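Eight months into the handheld grippers at our laundry and linen depot, and I keep getting asked what it's like on the floor now. So, a little thread!

First thing: the sorting is still ours. You pick up the gripper, you do the pile, and your movements go off to teach the arms at the Grullora site. Same clothes, same quilts, new tool in your hand.

What has changed is the talk. We used to moan about wrists. Now people argue over the best way to take hold of a quilt - properly argue, with demonstrations! I love it.
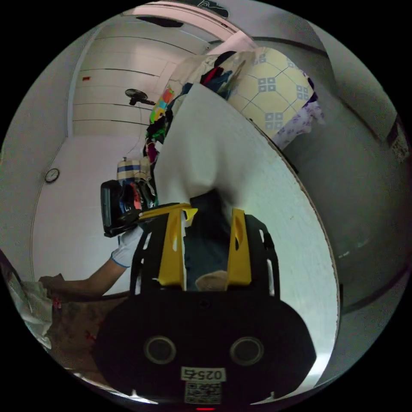
Hidayah Raju replied that her shift at Lernex would happily hand over the heavy bedding tomorrow, but she wants to know who gets the hours back once the arms can do it.

Fair question, and we asked it too. We got it in writing: 24 of us on the rota, no hours cut while the teaching runs, and 90 minutes of paid training each week. After that it's up for talks in August.

Dara from nights has already put in for the arm maintenance course. Two places going, and I'm after the other one!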